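# Why Is Everything at the Bottom of the Toy Bin?

Somewhere in your home there is a bin. It might be a box, a basket or a drawer that doesn't shut anymore, but it does the same job. At the end of the day somebody says "tidy up," and everything on the floor goes into it. This takes four minutes. The next morning you want one particular toy, and finding it takes until lunch.

You may have wondered why the toy you want is always at the bottom. Grown-ups will tell you it's because you don't put things away properly. They are partly right, which is annoying, but there is some real science in there too.

## Big things up, small things down

Try this with a jar that has a lid. Put in a handful of dry rice and a few big marbles or nuts, with the marbles underneath. Shake it up and down for a while. (Keep the lid on. Ask me how I know.) Before long, the marbles should start turning up on top of the rice.

Every time you shake the jar, little gaps open up between the things inside. A grain of rice can slip into a little gap. A marble can't. So the rice keeps trickling down underneath, and the marbles get nudged upward, a bit at a time. Scientists call this the Brazil nut effect, after the big nuts that are often found at the top of a bag of mixed nuts.

A toy bin gets shaken too, even if you never pick it up and rattle it. You drag it across the floor. You dig around in it with both hands. Your cousin sits on it. Each time, the beads, coins and tiny plastic shoes slide down through the gaps, and the football stays up top looking pleased with itself.

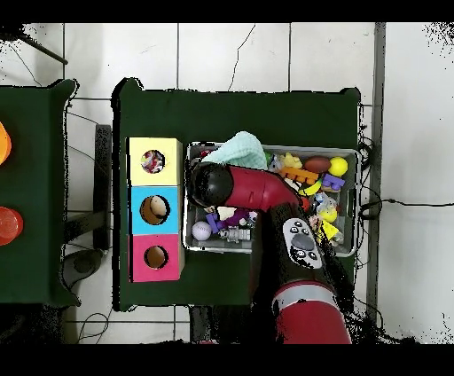 Shape matters as well as size. Balls roll off whatever they land on and settle wherever there's a dip. Building blocks have corners, and corners catch on things. Anything curved like a banana hooks itself around its neighbors. A piece of cloth is the sneakiest of the lot, because it spreads out and covers several toys at once, and then you look in and decide they've been stolen.

## How much of a bin is air?

More than you'd think! If you fill a box with balls that are all the same size, and just pour them in, more than a third of the box is empty space. Balls can't fit snugly against each other, however politely you ask them.

Cubes are different. Line them up face to face and there's no space between them at all. You can also stack them in a tower, which you can't do with baseballs, although you are welcome to spend a rainy afternoon trying.

The catch is that cubes only behave if you place them one by one. Tip a bucket of blocks into a bin and they land every which way, with plenty of air between them. The same blocks can fill a bin to the top or leave lots of room, depending on how patient you were.

## A bit of counting

My niece Bláthnaid Hennessy decided in January to count every toy in her bin. She guessed 125. The real number was 201, if you include a raisin, which she did. She then took the raisin out, so it was 200, and she liked that number much better.

Her grandfather, Pádraig Coughlan, claimed he'd had 600 marbles as a boy and never lost a single one. We haven't been able to check this.

## What to do about it

You could sort everything into labeled boxes. Some people do this, and they seem happy. If you're not one of them, here are a few smaller ideas.

- **Use a wide, shallow bin instead of a tall one.** There's less bottom for things to hide at.
- **Give the tiny things their own jar.** Remember the rice. Small pieces will always head downward if you let them.
- **Put soft and floppy things somewhere else.** Dolls' blankets and doctor's bandages can live in a bag on a hook.
- **Dig with a tray beside you.** Move toys onto the tray while you look. If you only push them from one side of the bin to the other, you're just shaking the jar again.
- **Put the favorite in last.** It won't stay on top forever, but it should still be there at breakfast.

And if you do reach the very bottom one day, have a proper look around. Bláthnaid found a library card, two socks that didn't match and the wheel from a truck she'd given up on the summer before. The truck itself was in the garden. She has put the wheel back in the bin so she'll know where it is.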